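Stikarance Home & Garden Forum
Board: Indoors > Tables, shelves and mantelpieces
Thread: Candlesticks in a row of three – straight line or staggered?

Replies: 7 | Views: 1,186

mossyteapot wrote:
Evening all. I've got a set of gold candlesticks in three heights and I've been shuffling them about since teatime without liking any of it. They're meant for the end of our dining table, which is a big chunky butcher-block thing and swallows anything small. Put them straight on the wood and they look like they're waiting for a bus. Do I need a tray? A runner? More stuff? Less stuff? Help!

geltport_gran wrote:
Less stuff, always. Take one away and see.

mossyteapot wrote:
But they come as a three! It'd be like splitting up siblings.

plinthandproud wrote:
You want height underneath them, love. I had the same trouble and a tray did nothing for me, it just looked like somebody was about to carry it all off. What sorted mine was a little raised stand, the sort you'd put a plant on.
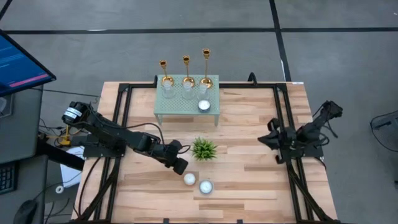

Stands like these turn up on the market at Geltport if you go early, and you want one with short thin legs so it doesn't block the view across the table. The pale mint green sounds mad with gold but I think it's lovely, and all those tiny holes in the top keep it from looking heavy. Candlesticks go at the back, shortest on the left up to the tallest on the right, and then the clear glass holders and a tealight give you something low down as well. I'd have a spiky little plant further forward so the wood gets a look-in too.

dripcatcher wrote:
Ooh, I like the stand. Not sold on having them go up in order though, it's a bit like a school photo. Tallest in the middle every time for me.

plinthandproud wrote:
Tallest in the middle is a church!

dripcatcher wrote:
What's wrong with a church? Mine have been that way on the sideboard for 7 years and I've had nothing but compliments. Going up to one side makes me want to tip my head.

geltport_gran wrote:
I'm with drip on the order, but my real quarrel is with mixing glass and brass. Pick one. And please don't light a tealight right next to anything tall with a candle in it, the heat will soften the wax and you'll have a banana by pudding. Ask me about Christmas at my sister's.

mossyteapot wrote:
Right, I've had a go. I haven't got a stand so I used an upturned cake tin with a tea towel over it (don't laugh). Going up in order looks much better from my chair and worse from the other end, so I suppose it depends who's cooking. I did try tallest in the middle, sorry plinth, and it wasn't bad – a bit formal for fish fingers.

plinthandproud wrote:
Turn it slightly so it's at an angle to the table edge. That helps with the view from the other end.

mossyteapot wrote:
Done, and yes, better! I'll look for a proper stand at the weekend. Does anyone know if the Sadowski shop in Prarkow still does garden bits? I'd rather not drive out there for nothing.

dripcatcher wrote:
They do, round the back past the paint. Ring first, they shut for lunch.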